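Le routage météo ne remplace pas la veille

Les logiciels de routage ont pris une place considérable dans la préparation des traversées en solitaire. Un skipper amateur qui part de Clanby pour rejoindre Mekon charge un fichier de vent, une polaire de vitesse, quelques contraintes, et obtient en 2 minutes une trace que l'on aurait mis une soirée à construire sur papier. Je ne conteste pas l'utilité de l'outil. Je conteste l'usage qui en est fait, en particulier par les équipages réduits, et la manière dont les organisateurs de courses l'encouragent.

Un routage est le résultat d'une optimisation sous hypothèses. La première est que la polaire décrit bien le bateau. Or la plupart des polaires diffusées pour les voiliers de série proviennent d'un calcul théorique, établi pour une carène propre, des voiles neuves et un équipage complet à la barre. Un croiseur de vingt ans chargé de 400 litres d'eau ne tient pas ces vitesses. L'écart paraît faible sur une heure. Sur 5 jours, il décale le bateau d'un demi-système météorologique, et la trace calculée au départ n'a plus de rapport avec le vent rencontré.

La deuxième hypothèse concerne la mer. Le logiciel Steltano, que j'utilise depuis plusieurs saisons, permet de dégrader les performances selon la hauteur des vagues. Peu d'utilisateurs activent cette fonction, et ceux qui le font conservent presque toujours le coefficient par défaut. La période et la direction relative de la houle ne sont pas prises en compte dans ce réglage. Deux mètres de creux à longue période par l'arrière et deux mètres de mer courte par le travers y sont traités de la même façon.
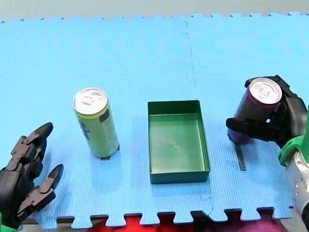
Reste l'hypothèse la plus discutable, celle d'un équipage dont la capacité ne varie pas. L'algorithme place un empannage à 3 heures du matin si le gain est de quelques minutes. Un solitaire qui n'a dormi que par tranches de vingt minutes depuis la veille ne devrait pas exécuter cette manœuvre pour un tel bénéfice. Le routage ignore le coût d'une mauvaise prise de ris, d'une drisse coincée, d'une écoute mal tournée. Ce coût est pourtant le premier poste de perte en navigation réduite, bien avant le choix du bord.

Le règlement de l'Ekwueme, course côtière que je pratique, autorise le routage embarqué sans restriction depuis la dernière édition. On a présenté cette mesure comme un progrès de sécurité. Je n'en suis pas convaincu. Lors du passage de la pointe, en septembre, une bonne partie de la flotte a suivi la même trace dans le même courant, avec des bateaux très différents et des réserves de fatigue inégales. À 56 milles de l'arrivée, plusieurs concurrents ont dû réduire la toile en urgence dans un grain que le baromètre et le ciel annonçaient depuis le début de l'après-midi.

Il serait raisonnable de modifier la pratique sur quelques points. La polaire devrait être corrigée à partir de relevés faits à bord, même sommaires – un carnet et une heure par allure suffisent. Le nombre de manœuvres nocturnes devrait être plafonné dans les paramètres, ce que la plupart des logiciels permettent déjà sous une forme ou une autre. Enfin, le briefing de course devrait comporter une lecture de la carte isobarique, faite par les concurrents eux-mêmes, avant toute consultation d'une trace calculée.

Pour ma part, je lance le routage une fois par jour, après avoir noté par écrit la route que j'aurais choisie sans lui. Quand les deux divergent, je cherche la cause avant de toucher à la barre. Le plus souvent, elle se trouve dans la polaire.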